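I have come round, rather late in life, to the view that a room ought to have less in it. My friend Maeve Lynch cleared her front room in Orkville last March and I sulked for her — all those lovely sideboards! — and then I sat down in it and didn't want to go home.

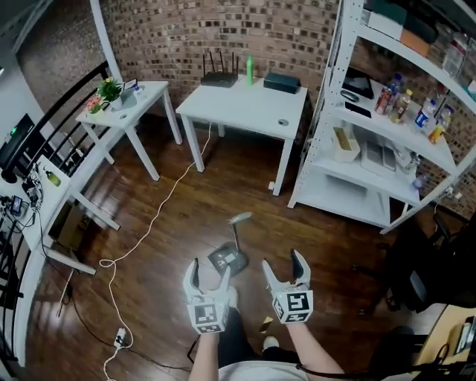
White tables, a wooden floor and a curved brick wall.

We buy furniture, I think, because an empty corner feels like a telling-off. I once paid 100 pounds for a corner cupboard that held five napkins and a torch, and I dusted it faithfully for years.

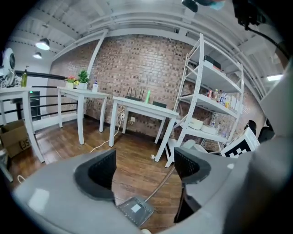
Maeve's rule is that a thing must be used or properly loved, and she is kinder about the second part than you might expect. Her mother's ugly clock stayed, bless it.
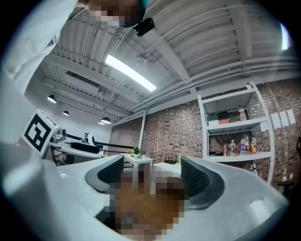 So I would say start with one corner, and leave it bare until you have stopped noticing. I'm still working on mine, and the cupboard has gone to my nephew.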